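Teaching the Amunen arm kit to scoop a litter box

We use cookies to improve your visit. Accept | Manage
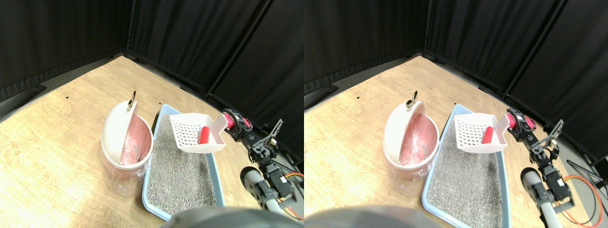

Shiyu Hou wrote in to ask whether the kit is worth 931 dollars when a scoop costs nine and a cat owner's wrist is free. Fair question, and the cat has no opinion.

1. Put the bin right beside the box. Every inch between them is an inch of spilled litter.
2. Leave the lid open. Lids are a separate project, possibly a separate career.
3. Record your scooping runs in Cenus, slowly. The arm copies your bad habits — all of them.
4. Train for 3000 steps, then test with clean litter.

Move the box afterward and you get to start again at step 3. The manual covers this on the last page, in small type.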